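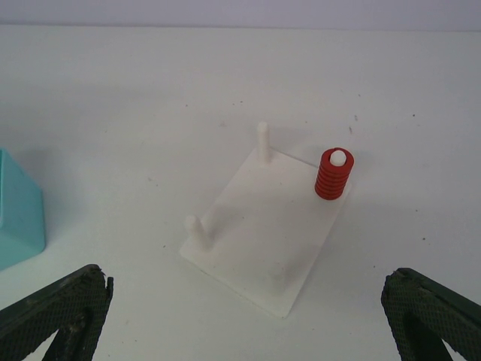
*1 min read*

**Codonus reports lower demonstration count for peg-and-ring task**

6th October - A team at Codonus has published results for a training method that weights wrist-camera input by its distance from the last grasp. The work was led by Mohammed-Awal Quartey and uses the lab's Brulia control stack.

The test task is ring transfer on a four-peg base plate. White pegs on a white plate, set on an off-white table, give the policy very little contrast to work with. A peg that points toward the lens can nearly vanish against the base, while a stack of red rings stays easy to find. Earlier policies from the group tended to lock onto the rings and place them poorly.

The new method, called Begay, scores each camera view by how much it changes the predicted placement point. Views that change it little are dropped before training. The authors trained on 800 demonstrations collected in August and kept 59 percent of the views. Placement error fell by 20 percent against the baseline trained on the full set, with the same network and the same number of training steps.

Gains were smallest when the plate was rotated so that its corners faced the gripper. Quartey's group puts this down to finger shadow on the pegs and plans to add a lighting term to the score.

Code is due in the next Brunari release, along with logs from 6 of the test runs. The ring-stacking checkpoints will follow separately.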